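Stacking mismatched bowls when the only surface is the dining table
Posted in Small Homes, August 12, 2020
342 views

Roya Taheri
Our kitchen has one shelf. The rest of the crockery gets sorted on the table in the main room, then put away wherever there's a gap. I have big blue bowls, smaller light blue ones, and some beige plates with ridges that won't sit flat under anything. Whatever order I try, the stack leans like it's had a drink. Is there a right way to do this, or do I just buy new dishes? A full set at Hendden is 90 dollars, and my husband has opinions about that.

Marjatta Väisänen
Don't buy anything yet. Turn one of the big bowls over and look at the foot ring. If the ring is narrower than the flat part inside the bowl below, they'll nest. If it's wider, it rides up on the curve and you get your lean. I spent years blaming my shelf for this.

Do the sorting on a tablecloth. Glazed bowls skate on bare wood, and a cloth also saves the rims when you tip one over to check underneath.

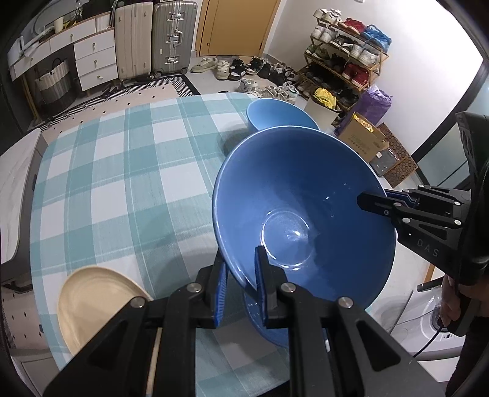 Then go by width, widest at the bottom, and keep the shapes apart. Small bowls can live inside big bowls. Ridged plates go in a pile of their own, with a sheet of paper towel between them if they scrape. I know the paper towel looks like something your aunt would do. My aunt still has all her plates.

Four bowls is my limit per stack. Past that you always want the bottom one.

Kianoush Bagheri
just get a Womeo rack, problem solved

Mahsa Nouri
I had the Womeo rack. It holds plates fine, but my deep bowls stuck out so far the cupboard wouldn't close, so now it holds mail.

What worked for me was moving the bowls I only use in December out of the kitchen altogether. They're in a suitcase under the bed, wrapped in towels — not elegant, and we do have to unpack the soup bowls before we can go anywhere. Marjatta is right about the foot ring, by the way. I checked mine and two of them never stood a chance.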